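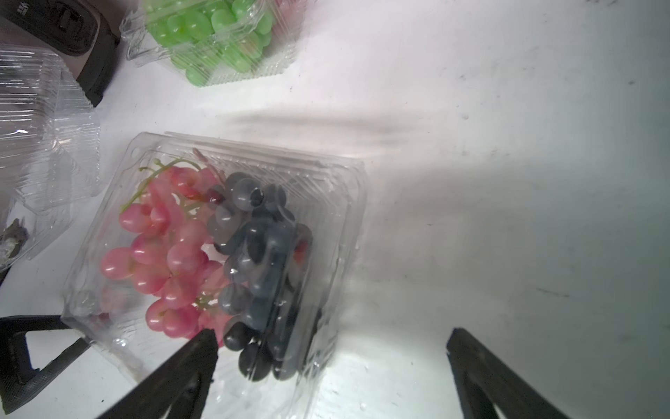
Wrist camera view: pink and dark grapes in one clamshell, green grapes in another, empties stacked at left.

28 February 2019

Packing fruit is a chore I keep coming back to when people ask whether robots are ready for the kitchen or the packing shed. It takes a person very little thought. It takes a two-finger gripper a great deal of setup, and I have spent most of the winter on the setup.

The task on my bench is narrow. Pick up a bunch of grapes, put it in a clear plastic container, don't crush anything. I log every attempt with a small script I call Grivix, and the count stands at 1142. The arm is slow. A good cycle takes 17 seconds, and I can fill a container by hand before it has finished planning its approach.

Speed doesn't bother me much. A machine that runs all night can be slow. The two problems that do bother me are perception and contact.

Perception first. Clear plastic is close to the worst material you can give a depth sensor. Light goes through the walls and bounces off the ridges, and the sensor returns holes or surfaces that don't exist. Stacked empties are worse -- the edges repeat, and my segmentation code merges two containers into one fairly often. The color camera copes better. Pink against navy is easy. Green fruit behind plastic, with a highlight across it, is less so.

Contact is harder. A bunch of grapes has no fixed shape. Grip the stem and the bunch swings. Grip the fruit and the force limit has to be low enough to spare the skin, which leaves little margin against slip. Wide fingers spread the load but need clearance, and a bunch that sits tight against the container wall gives them none.

I ran the same routine at a shared workshop in Blackburn last July with lemons and reached 80 percent. Lemons are rigid and roughly convex. I would not carry that number over to grapes.

So, can it do the chore? On a clean table, with the lid open and someone standing by, sometimes. I would not leave it alone with a full crate yet. Next I am going to try a softer pad on the left finger only and rerun the slip test.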